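Catégorie : Robotique de service > Maintenance de cellule

3.2 Remettre la cellule Tonia en état

Je l'avoue, c'est la partie que je préfère ! Tonia, notre cellule de manipulation, tient dans un coin de pièce : un meuble à tiroirs, un rideau plissé, un boîtier de sol (et son câble blanc, qui fait une boucle par terre). Avant chaque série, je regarde le trajet des câbles noirs du bras.

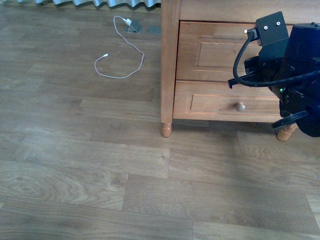
3.3 Pince et tiroir

On a 3 736 essais au compteur, et les doigts s'en ressentent. Je les change par paire, tous les 80 essais, et je refais le zéro tiroir ouvert.

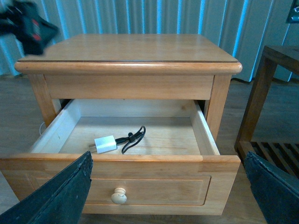 Figure 4a. Tiroir ouvert, vu entre les deux doigts de la pince ; adaptateur blanc et câble noir au fond.

Côté bras, je vérifie ensuite les deux vis du support noir (une goutte de frein-filet, pas plus), puis la fiche logée dans son coin. Si la voie 2 décroche, je commence toujours par cette fiche-là !

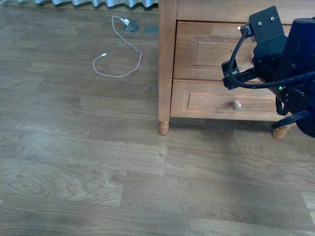 Figure 4b. Support, câble et pince devant les tiroirs fermés.

Reste la caméra de tête. Je la recale sur l'arête du plateau et sur le boîtier de sol, deux repères que le script Trondimlow retrouve bien, même avec la lumière du rideau.
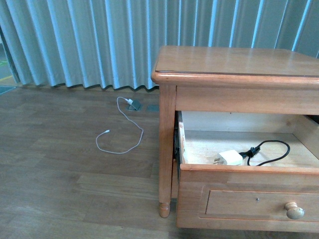

L. Venter

Le recalage passe avant le zéro de la pince, jamais après : en mars, j'avais inversé les deux et il a fallu refaire une série entière.

Dernière mise à jour : mars
Contact | © Atelier Wurnside | Haut de page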